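Notes for the March talk. Slides are in the shared folder, and these are what I'm going to say over them, more or less. If I start reading them out word for word, throw something at me.

Slide 1. Hello and what this is about

Hi everyone. I work on the planning software for a two-armed table-top cell, and tonight I want to talk about the layer that sits between "the camera thinks it knows where the fruit is" and "the motors move". At our place that layer is called Jedum. It started life as one long script and it's now a proper service with tests and everything, which I'm prouder of than I should be.

I'm going to skip the mechanics, so if you came for gearboxes, find me at the break. (I'll point you at somebody better.)

Leave this next slide up while people are still finding chairs. 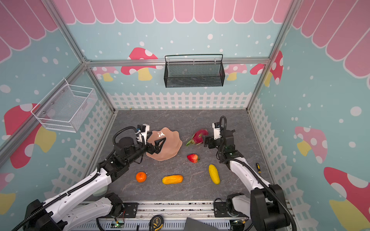
Jalen Dunleavy

Slide 2. The job

Plate, fruit, two arms. The task is to get fruit on to the plate, and we picked it for being boring. You can explain it to a visitor in one breath and then spend months finding out what you got wrong.

Look at the plate first. It has a wavy rim, and our first plate model was a circle, with the target in the middle and a nice safe radius round it. A wavy rim doesn't have one radius. So the planner would happily say "clear of the plate" with a finger that was nowhere near clear. We now keep the outline as a polygon and check the fingers against that, and it costs us 4 milliseconds a cycle. I'll take that all day.

Then the fruit. The dragon fruit has those leafy scales with green tips, and our shape fitting hated them. It wanted an ellipsoid and kept stretching it to swallow the tips, so the grasp came out too wide. The strawberry and the mandarin are much kinder to us. The long yellow ones are fine as long as you get the direction right, and if you don't, you're trying to pinch the thing end to end.

Pause here, somebody always asks about depth. Short answer: we use it for height and very little else.

Slide 3. Who goes first

Two arms sharing one table is really a booking problem. Jedum splits the space over the table into blocks, and an arm has to book the blocks its path goes through before it sets off. If the other arm has them, you wait or you go round.

The first version booked the whole path at once. Very safe, and very dull to watch — one arm worked while the other stood there like it was queuing at the post office. Now we book a short stretch ahead and give blocks back as the arm leaves them.

The catch is that you can get both arms holding what the other one wants. We had that in simulation over 151 times before I sat down and fixed it properly. The fix is that each arm must always hold a way back out. If it can't book its retreat, it isn't allowed to book its advance. That's the one rule I'd like you to take home, and it's a few lines of code.

Slide 4. Two arms, one plate 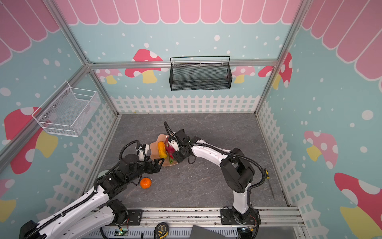
Right gripper down at the dragon fruit, left gripper near the plate with its fingers open.

I like this one as it's the planner's least favourite situation, with both arms wanting the same bit of table. The plate blocks are the busiest in the whole map, so they get special treatment. They're cut smaller, and a booking on them runs out after 5 seconds unless the arm asks again.

It's also where perception gets awkward. The gripper covers part of the fruit, so the detector's confidence drops just when you'd like it to go up. We used to throw low scores away, which meant the fruit vanished from the world at the worst possible moment! Now Brotinach (the tracker) keeps the last good pose while a gripper is on top of it, and only lets go once it's had a clear look at the spot again.

If there's time, show the log viewer. If there isn't, just say it exists.

Slide 5. Tooling, quickly

Every run writes one file with the bookings, the detections and the joint commands on the same clock. Please, please put everything on the same clock. I lost most of a month to two clocks.

We replay 799 of those files every night against whatever has been merged, and a run counts as broken if the order of bookings changes. It's fussy and it does moan about harmless things. I still wouldn't switch it off.

Slide 6. Still wrong

Waiting looks stupid. An arm that can't book stops dead, and I'd like it to drift somewhere useful. The polygon for the plate is drawn by hand. And the retreat rule makes us slow near the walls, where there's only one way out anyway.

Questions. Repeat each one into the microphone before answering, I forgot last time.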